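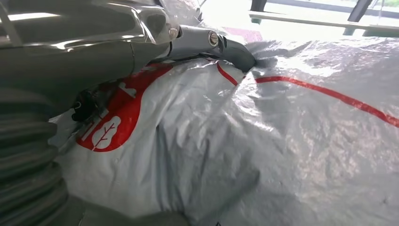 Figure 1. Silver-white woven plastic bag. Note the crosshatched texture and the folds.

Unit 7: Woven Plastic Bags
Packaging and Storage, Carden
Notes prepared by Ntombi Mokgethi

Woven bags are made from flat plastic tapes that cross over and under each other, the same way threads cross in cloth. The usual plastic is polypropylene. The tapes are cut from film and stretched before weaving, and the stretching gives them most of their strength along their length.

Coated and uncoated
An uncoated bag lets air through the gaps in the weave. Onions and potatoes are often packed this way. A coated bag has a thin film over the weave that slows moisture. Coating is hard to judge from shine alone, so check with the water drop test from Unit 6.

Folds and creases
Woven plastic holds a crease longer than cotton does. When an empty bag is bunched up, the slack gathers into a knot and the rest sags in loose folds. Shake the bag out and lay it flat before you inspect it. Small splits hide in the creases, mostly near the bottom seam.

Sunlight
Polypropylene gets brittle in the sun unless a stabilizer has been added. Store empty bags indoors, flat, away from windows.

Terms to know
Tape: the flat strip used in weaving.
Mesh: the number of tapes per inch.
Denier: the weight in grams of 9,000 meters of tape.
Gusset: a folded side panel that lets the bag open wider.

For next class
Read the Jevora handout, pages 61 to 67. Bring one used woven bag from home, clean and empty. Lab groups are with Tumelo Swanepoel and Petronella Lekota, same benches as in April.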